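Chapter 8
Friction and the Normal Force

When two solid surfaces touch, each one pushes on the other. The part of this push which stands at a right angle to the surface is called the normal force. The part which lies along the surface is called friction. In this chapter we study how the second depends on the first.

Friction was a practical matter long before it was a law. The rope makers of Katona knew that a sledge with 40 bricks is harder to start than to keep moving - and they put two men at the front only for the first step. We will meet this difference again in Section 8.2, under the names static and kinetic friction.

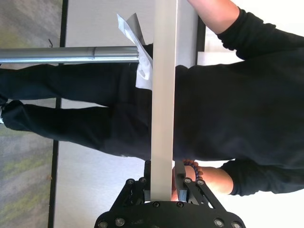
Figure 8.1. A light grey bar held between two black fingers, one on each side.

For a body pressed from two opposite sides, friction acts on both faces, so it must be counted two times. Students often forget the second face. In Problem 5 the weight is 55 newtons, and the answer is wrong by a factor of two if only one face is used.

Before you continue, review the addition of vectors from Chapter 3.

Related chapters
Chapter 7: Weight and Mass
Chapter 9: Inclined Planes
Chapter 10: Work and Energy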